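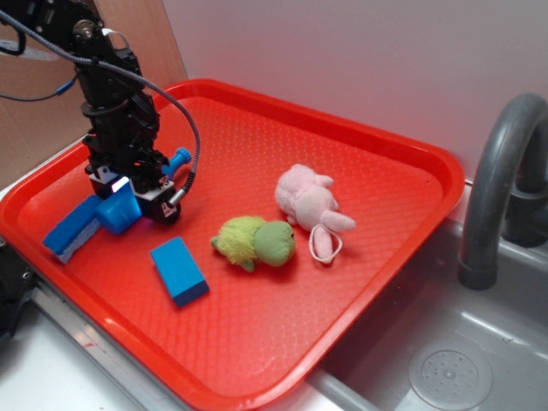 *Fig. 11. Blue brush and red tray with patterned floor.*

## Cleaning the tray

The raised pattern on the Druditz tray holds crumbs and grit, so wiping with a cloth is not enough.

1. Tip loose dirt into a bin.
2. Put 200 ml of warm water and a drop of washing-up liquid in the tray.
3. Lay the bristles flat on the floor of the tray and scrub along its length, then across.
4. Work the brush along the foot of each rim and into the corners.
5. Rinse and stand the tray on its short side to drain.

**Note:** Replacement brushes are listed under part 117.

**Caution:** Do not use wire wool or scouring powder. Keep the water below 51 °C.

Store the brush with its bristles clear of the shelf.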